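4.2 Comparing the two finger sets

I'll say up front that we went into this round expecting the wide fingers to win. Maysoun Srour had been running them on the Grevwood bench since November and loved them for boxes. Groceries are a different story, so we set up a table with a mat, a bowl, some tomatoes in a clear tray, bread in a plastic bag and a drink can on its side, and kept the insulated bag down on the floor. Both arms ran the Nuvemov controller with the same gains, and we scored 38 trials per finger set.

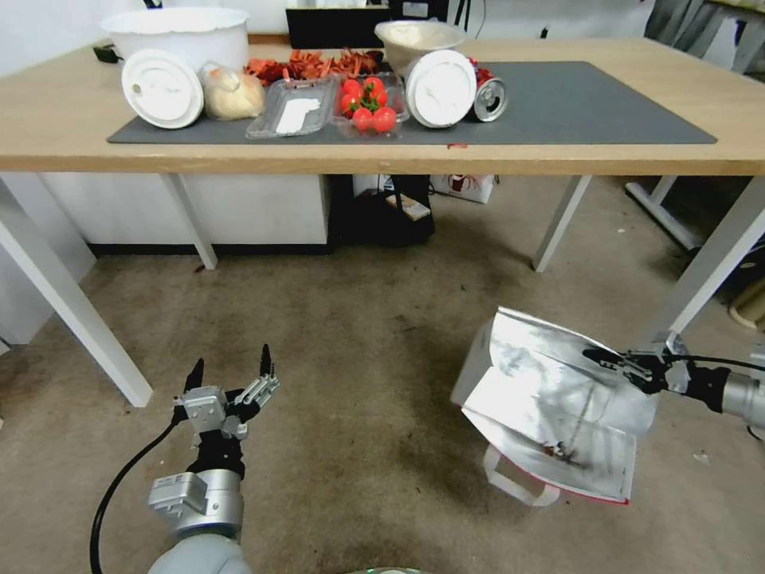 The floor bag turned out to be the hard part. Reaching down that far puts the wrist near its joint limit, and the old controller would slow to a crawl there. With Nuvemov the reach took 92 percent of the time it took with Prarnetti, our baseline – a small gain, but one we saw in every block of trials. The pointed fingers also did better around foil, where a wide pad tends to catch a fold and drag the whole lining along.

Soft things were messier. We capped the closing force low for bread and tomatoes, then had to raise it for the can, and picking the right cap by hand got old fast. Maysoun ended up writing a little lookup table keyed on the object label (we call it Yimyam, please don't ask).

Figure 4. Tabletop setup with both arms and parallel-jaw grippers. 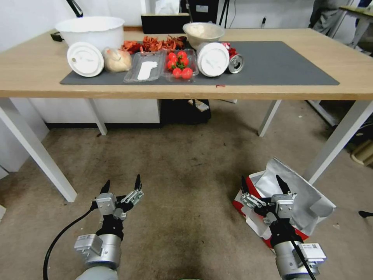
We also tried a shared cap for everything, mostly out of laziness. It worked fine on the bowl and badly on clear plastic containers, which flexed and slid out sideways. I'd still like to rerun that with the rubber sleeves from Section 3, and the wide fingers deserve another shot at the can.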